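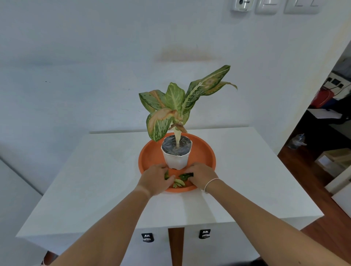 Tending a potted houseplant on an orange saucer.

Claims Representative, Property and Renters Insurance
Premilport Mutual Insurance, Sindley Office
Full time, regular position
Posted Monday, November 26, 2018

Premilport Mutual Insurance is seeking a Claims Representative to join the Property and Renters unit at its Sindley office. The unit handles claims made under homeowners, condominium and renters policies, including water damage, theft, fire and smoke losses, and damage to household contents. The Sindley office closed 1,950 property claims in the last fiscal year, of which 1,335 were made under renters policies. The person appointed will work mainly on renters claims and will report to the Property Claims Manager.

Duties

The Claims Representative will:
Take first reports of loss by telephone and through the online claims form.
Review policy terms, endorsements, deductibles and limits, and decide whether a loss is covered.
Explain coverage decisions to policyholders by phone and in writing.
Request and review receipts, photographs, police reports and repair estimates.
Calculate payments on both an actual cash value and a replacement cost basis.
Arrange field inspections where the amount claimed is above desk authority.
Refer suspected fraud to the Special Investigations unit.
Keep claim notes current in Wusard, the company's claims system. Notes must be entered on the day the work is done.

The representative will carry a pending file load set by the manager. New representatives begin with contents claims and move to additional living expense claims after their first review.

Minimum qualifications

A high school diploma or equivalent, and at least 3 years of experience in claims, underwriting support, or customer service in a regulated industry.
A current adjuster license, or the ability to obtain one within the training period. Premilport pays the examination and license fees for a first attempt.
Clear written English. Applicants selected for interview will be asked to draft a short letter to a policyholder.
Ability to work one late shift each week, ending at 8:00 p.m.

Preferred qualifications

Prior work with renters or condominium policies.
Knowledge of contents pricing tools.
A second language. Spanish and Polish are in greatest demand at the Sindley office.
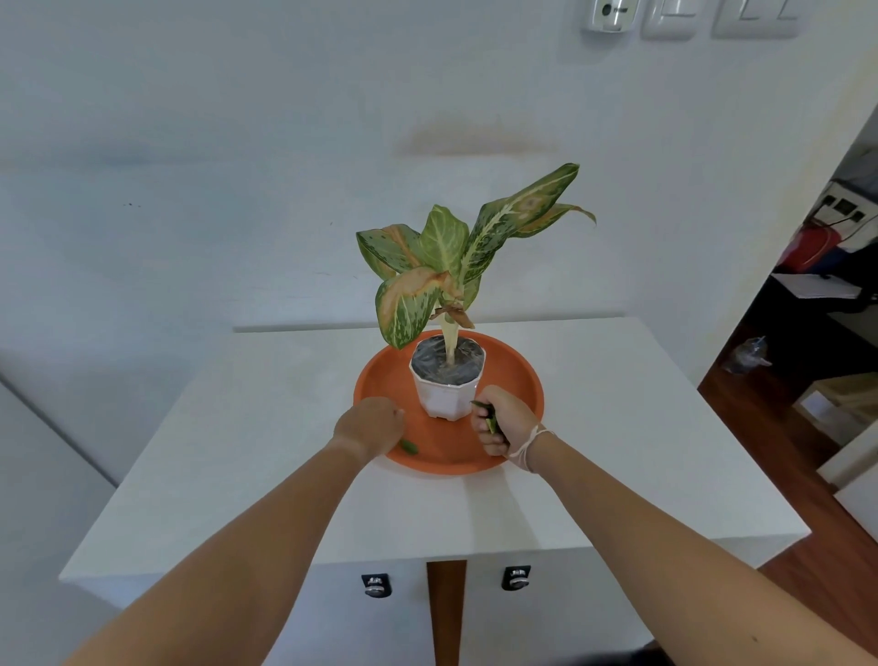 Training and schedule

Training lasts 11 weeks and is held in person. The first part covers policy language, state claims rules and use of the Wusard system. In the second part, trainees handle live files alongside a senior representative, who must approve each payment before it is issued. Vacation may not be taken during training except in an emergency. After training, the regular schedule is Monday through Friday, 8:30 a.m. to 5:00 p.m., apart from the late shift. Overtime may be required after severe storms and is paid in accordance with law. August is the unit's busiest month because of the number of leases that begin and end at that time, and leave requests for August are granted by seniority.

Pay and benefits

Pay is set according to experience and license status. Benefits include medical, dental and vision coverage, group life insurance, short-term and long-term disability coverage, a retirement plan with an employer match, and paid holidays. Employees receive a discount on Premilport renters and auto policies after six months of service.

Location

The position is based on the second floor of the Żak Building in Sindley. Parking is available to employees at no charge. This position is not eligible for remote work.

How to apply

Send a resume and a cover letter to the Human Resources Department, Premilport Mutual Insurance, Żak Building, Sindley, or submit both through the Careers page. The cover letter should state whether the applicant holds an adjuster license and in which state. Applications will be reviewed as they are received, and the posting will remain open until the position is filled. Any offer of employment depends on a background check and verification of license status.

Premilport Mutual Insurance is an equal opportunity employer. Applicants who need an accommodation during the hiring process should contact the Human Resources Department.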